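The grasp check that always said yes

I spent most of October chasing a fault that was not in the arm, the gripper or the planner. I am writing it up because the symptom was misleading and because I have seen the same pattern in other people's code.

The setup is a simulated tabletop pick cell. One arm on the table, two more idle on pedestals in the background, a handful of small parts, a plain room with tiled floor and cabinets. The cell was built for the Tekano project, where we test pick routines before anything moves on hardware at Cevville. Each episode drops the parts on the table, picks them one by one and logs a result per pick.

The batch that started this was 97 episodes long. The log had 882 pick attempts, every one of them flagged "grasp confirmed." Small parts on a hard table do not give you a perfect score. Elango Varghese flagged it before I did and asked whether I had left the mock sensor enabled. I had not.

The confirmation step works like this. The fingers close, the controller waits for finger velocity to fall below a threshold, and then it compares the finger gap with the expected width of the part. If the gap is larger than the part width minus a tolerance, something is between the fingers and the grasp counts. If the fingers close past that point, the grasp is a miss and the routine retries.

The tolerance was 3 mm. It was set when the smallest part in the library was a 12 mm block. Later we added thin rods and some very small pieces, a few of them under 3 mm across the grip axis. For those, width minus tolerance is a negative number, and a finger gap is never below a negative number. An empty gripper passed every time.

That explained the thin parts. It did not explain the larger blocks, which should still have failed now and then. I reran a single block with the part deleted from the world, and the check still passed.

The second fault was in the timing. The velocity test ran on the first control tick after the close command, before the fingers had started to move. Velocity was zero, so the controller decided the fingers had settled and read a fully open gap. Fully open is wider than any part we own. The settle wait had been 80 ms in the old driver and was dropped in a cleanup. The commit message says "remove redundant sleep." I wrote that commit.

So there were two faults, one hiding the other. If I had fixed only the timing, the blocks would have started reporting honest misses and the thin parts would have kept lying.

Changes made:

- The settle test now requires that finger motion has been seen at least once, with a timeout that reports a fault.
- Tolerance is a fraction of part width, with a floor set by encoder noise.
- A part whose width is below the floor is refused at load time.
- After lift, the part's height is compared with the table height. In simulation this is free, so there is no excuse for not having it.
- A test runs the whole routine on an empty table and must report zero grasps.

With the fixes in, I replayed the same seeds. Of the 882 attempts, 193 were misses. Most were thin parts that the fingers closed above or beside. The approach height needs work, and that is a separate job.

The safety side is the reason I care. On hardware, a confirmed grasp releases the transfer move, which runs at a higher speed and with a looser contact limit. A false confirmation means the arm leaves at transfer speed with a part possibly dragging under one finger.

Two views of the cell, gripper over the parts:

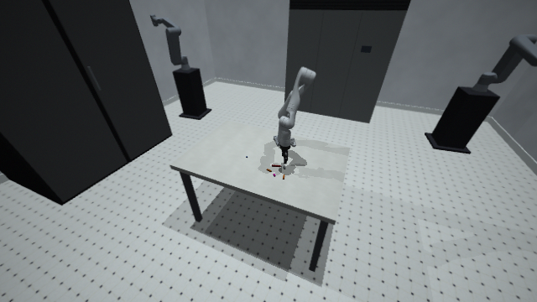
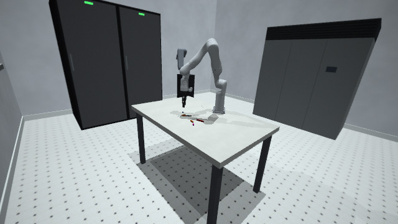 Karthikeyan Pisharody wrote in to say that the height check would not have saved him. His cell had a rod wedged crosswise against one fingertip, so it rose with the gripper, passed the check and fell off halfway through the transfer. He now repeats the check just before release and compares both readings, and he would like to know whether the empty-table test also runs with the gripper starting closed. It does not yet. I have added it to the list.

Contact | Copyright Anum Baloch | Back to top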